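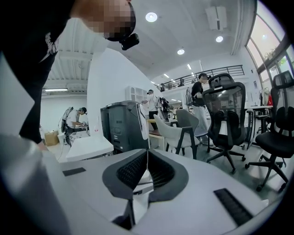

A remark from last term's feedback forms: the handout on shared workspaces was "all chairs and no theory," and would it kill us to have some theory. It would not. The theory is on page 223 of the course reader, where it has been the whole time. The chairs are staying.

# Unit 6: The Shared Room in Use

**Reading:** Course reader, chapter 9. The Panbridge floor plans (both versions, please, including the ugly one).

**Bring:** tape measure, pencil, shoes you can stand in.

## 1. Where we left off

Last unit ended with the plan as drawn. An architect hands over a white room, everyone admires the whiteness, and then people move in with their backpacks. Unit 6 is about what comes after the backpacks.

Working definition for this course: a *shared room* is any room where two or more kinds of work go on without a wall between them. A bench job next to a desk job counts. So does a printer next to anybody.

## 2. Fixed, heavy, loose

We sort everything in a room by how much trouble it is to move.

- **Fixed.** Pillars, beams, ceiling lights, air conditioning. You plan around these and complain about them later.
- **Heavy.** Workbenches, shelving units, large cabinets. Movable in principle. In practice they stay where the delivery crew got tired.
- **Loose.** Office chairs, stools, cardboard boxes, bags, coats.

Most student plans get the fixed things right and the heavy things nearly right. Then they draw the loose things tucked under desks, where no office chair has ever spent a full afternoon. Draw your chairs pulled out and turned sideways. An empty chair needs as much floor as an occupied one, and it won't get out of your way when you ask.

Note on armchairs: an upholstered chair in a workroom is usually bought for visitors. Watch it for a week and write down what sits in it. The Toivonen study (reader, chapter 9) calls these "informal horizontal surfaces," a lovely phrase for a coat pile.

## 3. The pillar question

You will meet a pillar sooner or later. Two schools:

1. **Hug it.** Push a desk or cabinet up against it and treat the pair as one obstacle. You lose one patch of floor and keep the rest open.
2. **Avoid it.** Leave clear floor on all sides. Handsome on paper. Within a month somebody has parked a box there.

I teach the first. The Sunderar guidelines prefer the second, and you may cite them in the exam if you can keep a straight face.

Whatever you put against a pillar, check which way it opens. A cabinet whose door faces the main path is a cabinet with a toll gate.

## 4. Paths and elbows

Measure people as they are while working. Someone bent over a bench sticks out farther behind than you think, and anything worn on the back has to be added on. The person wearing it always forgets, and remembers when the shelf does.

For the exercises we use these clearances:

| Situation | Clear width |
|---|---|
| One person walking, hands free | 86 cm |
| Extra for a worn load | 41 cm |

Add the second to the first on any path that passes behind a bench. Yes, this ruins the nice layout you had. Everybody's nice layout goes at this point, usually at 11 p.m.

Someone carrying a bag and looking down takes the shortest line between two chairs, even a bad one. Plan for that line. If you want people to go around, the long way has to look shorter, and good luck.

## 5. Boxes on the floor

A cardboard box on the floor means one of the following:

- something arrived and has no shelf
- something is leaving and has no courier
- it has become furniture

Ask before you draw. In the first case the plan is short on open shelving at standing height. In the second you need a spot by the door. The third goes on the plan as heavy, whatever it weighs.

## 6. Light

Recessed ceiling lights make a tall room look calm and leave the benches in whatever shade the workers' own heads provide. A long fitting set low over a bench is less pretty and far more useful. If a room has high and low ceilings in it, put close work under the low part and let the chairs have the height.

White walls help. They also show, by June, exactly where every chair back goes.

## Exercise (hand in before Unit 7)

Draw the Wudent workroom twice at 1:50, once as furnished and once at 3 p.m. with people in it. Mark every loose item on the second drawing. Then write up to 2000 words on the difference between the two. You may move heavy things. You may not move the pillar, and a plan that quietly leaves it out will be returned with the pillar drawn in, in red, through your best desk.

Late work goes in the tray by the printer, under whatever else is in the tray.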